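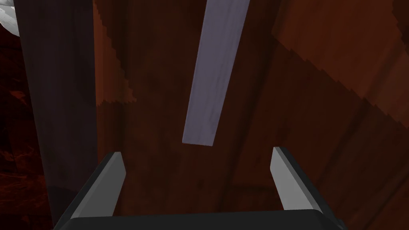
Zurnaritz Wool Blanket, Large

I've been selling this blanket for longer than anything else in the shop, and I still haven't managed to write a proper page for it. Every time I sit down to do it I end up with one on my knees and a cup of tea, and then it's teatime. So I'm having another go, and if it rambles, well, you can skip down to the sizes and washing bits near the bottom.

It's a big, heavy, slightly scratchy wool blanket. I'll say the scratchy part early so we don't fall out later. If you want something that feels like a kitten, have a look at the Puvmont throw, which is merino and lovely and costs a fair bit more. The Zurnaritz is the one you take to the beach, put over the dog, wrap round a teenager who came out without a coat, and then put back on the spare bed and it looks perfectly respectable. The scratchiness does calm down. Mine took most of a winter and a couple of washes, and now I don't notice it unless I've got bare arms.

The weave is a plain twill, quite tight, and the edges are blanket-stitched in a thicker yarn. We used to do a fringed version and I've dropped it (sorry to the two or three of you who write to me about this every autumn!). The fringes tangled in the wash, and my own ended up looking like something from the back of a barn. The stitched edge sits flat and if a bit comes loose you can mend it yourself with a darning needle. I put a little card of matching yarn in with each one, tucked under the band.

Colours

There are four at the moment. Moss is a proper dark green with flecks of brown in it and is easily the best seller. Oatmeal is what it sounds like, and shows mud, so think about that if you've got a spaniel. Slate comes out bluer in daylight than it does on a screen — I've had a couple come back over that, so do ask me for a snippet first if you're matching it to curtains. And then there's Rust, which I love and hardly anybody buys. I have it on my own sofa and people always ask where it's from, and then they go home and order Moss.

What I use mine for

Mostly the car. It lives in the boot from the first cold week until about Easter, and it's been a picnic rug, a knee rug, padding round a chest of drawers and, once, a curtain in a tent when the zip went. It went camping in July and I was glad of it by ten at night. Laid on the grass it keeps the chill off you, but it isn't waterproof and doesn't have a backing, so on soggy ground you'll want a groundsheet underneath.

On a bed it's heavy enough that I use it instead of a second duvet. Anel Modise, who helps me with the packing, sleeps under two of them with the window open, which I think is going a bit far.

Washing

Please don't boil it! I know that sounds obvious. I'd wash it at 29 or lower on the wool setting (our old machine had a 30 button and that was fine as well), with a wool wash and no fabric softener, and the slowest spin you've got. Dry it flat or over two lines so the weight is spread. It'll take a good day and a half indoors. No tumble drying at all, not even on cool.

Most of the time it doesn't need washing anyway. Hang it outside on a breezy day and give it a good shake. Dog hair comes off with a damp rubber glove, rubbed all in one direction.

Moths are the other thing. I put mine away clean, in a cotton bag with the top tied, and I check it now and then through the summer. The Zotavum cedar blocks are good if you like the smell, but they need a rub with sandpaper once they fade.

Sizes and details

Large: fits nicely over a double bed with a bit hanging down each side
Weight: just over 2 kg
Made of: wool, with a little nylon in the edging yarn only
Edging: blanket stitch, all four sides
Comes with: paper band, mending yarn, cotton storage bag
Price: £26 deposit on pre-orders, balance when it ships

Delivery

I send them with Navarro, and they're usually quick. Anything ordered before noon on Friday goes out the same afternoon, and after that it waits for the next collection. The parcel is bulky and won't go through a letterbox, so if you're out at work tell me a safe place in the notes box when you order. Porches are fine, bins are not, please, we've had that happen.

If you don't get on with it, send it back unwashed and I'll refund you. All I ask is that the dog hasn't been on it first.

Moss is out of stock until the next batch comes in. Rust is ready to go now, and there's plenty of it.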